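Stilent hand grippers, bench 8: weekly check, Dillbridge

Fingers: OK. Both close square, no play. Really pleased with these after 200 cycles!

Cables: OK. Strain relief snug on left and right. Keep the loops clear of the wrists.

Top plates: OK, retightened Sunday.

Grip test: phone case held between both grippers, just off the board, white bin left open beside it. Pass on a light squeeze.

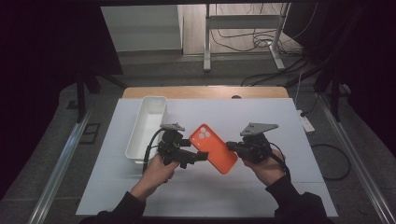 Bríd Lynch would like the squeeze repeated with the case turned end for end, as the left finger on the Fetitthorpe pair only slipped that way round.

Added, great idea! Do it both ways from now on.

Board: creased, still usable. Replace at 900 cycles.

Floor: power strip and cords to be checked before each shift.

Next check: same list, plus finger pads.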